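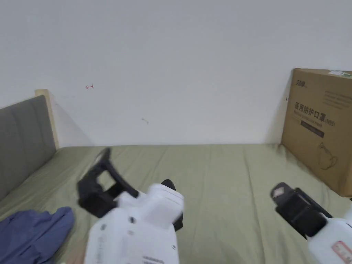 Spring linens, and a word about line drying

Well, friends, February is behind us at last, and I don't know about you but I have been itching to strip every bed in the house and throw the windows open. My mother did it the first mild morning of the year, whether or not it stayed mild (it rarely did!), and I have kept up the habit here in Drunstead with mixed results.

Several of you wrote in after the last issue to ask about storing flannel sheets over the summer. Siham Kanaan, who has kept house through 26 damp springs on Chamoun Street, tells me she washes hers twice without softener, dries them until they are bone dry and then leaves them folded over a chair for another day before they go in the closet. I tried it last year and they came out in the fall smelling of nothing at all — just what you want from a sheet.

As for line drying, do give it a go if you have the space. Hang the sheets by the hem, with a good overlap on the line, and give each one a sharp snap before you pin it. You'll save yourself most of the ironing, and I say that as somebody who rather likes ironing with the radio on.

Our linen swap is on 14th March at the Skakby Hall, from 5 until the tea runs out. Bring clean sheets, pillowcases and blankets, with the size written on a scrap of paper and pinned to the corner. Odd pillowcases are welcome too, as Rania Sabbagh is making them into drawstring bags and says she can use every one we send her way.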